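3.2 Comparing finger pads

1. Fit the Kemport fingers to both arms.
2. Set the grip force to 60 on each controller.
3. Run the letter task with the tray between the arms. 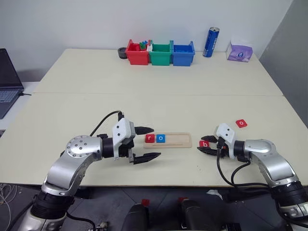
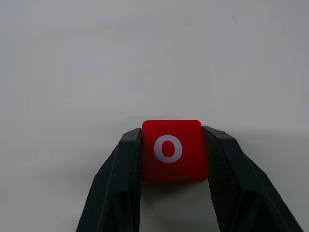
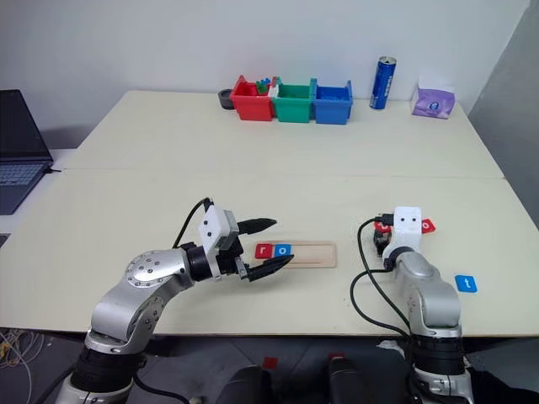
Pad choice matters more than finger length. Start with ridged pads and check the wrist view before lifting. The red O block sits level between the fingers – aim for the same. If a tile tilts, lower it and grip again.

Caution: keep hands clear while either arm is powered.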